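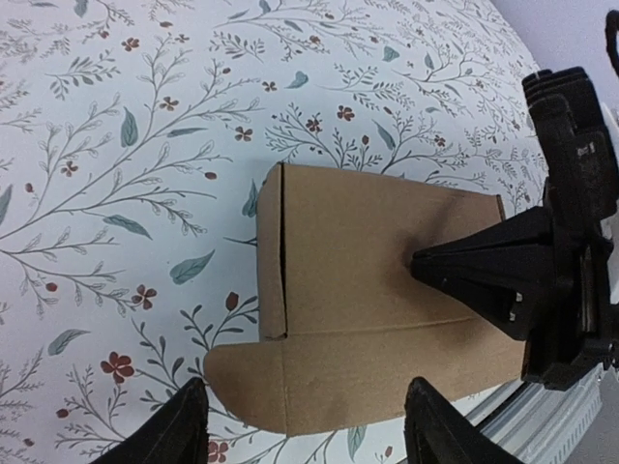
Fold the box before you brag about the arm

Workshop > Opinion > Robots at home

Quick one, I have glue drying.

Everybody building arms in a garage wants to show a pick and place. Block goes up, block goes down, applause. Fine. I did it too. But a block doesn't fight back. Cardboard does. Flat blank, a slit, a few creases, and suddenly your lovely gripper has to hold one panel down while something else talks the flap into bending. On a flowery table cover, in my case, with teh edges already going wavy.

Two grippers minimum, I say. Wekesa Mfaume at the Jarham shop disagrees, he thinks one arm and a good jig beats two arms and a headache. He has a point if you only ever fold one box. I don't. And a jig is a whole other build, sorry Wekesa.

What bugs me is where the money goes. People will drop 2,000 on motors and then bolt on jaws from the scrap bin. Backwards! Spend it at the tips. Pointed jaw for pinning, rounder fingers for pushing. I've reprinted mine 5 times since November and every set taught me more than the motors did.

Also slow down. My Prundel code runs at a crawl and I get grief for it at the bench. So what. Card tears when you rush, same as when you do it by hand.

Anyway. Post your bad folds, not just the good one. I'd realy rather see those.

Filed under: Home Robotics, Grippers, Rants

4 comments | 2 shares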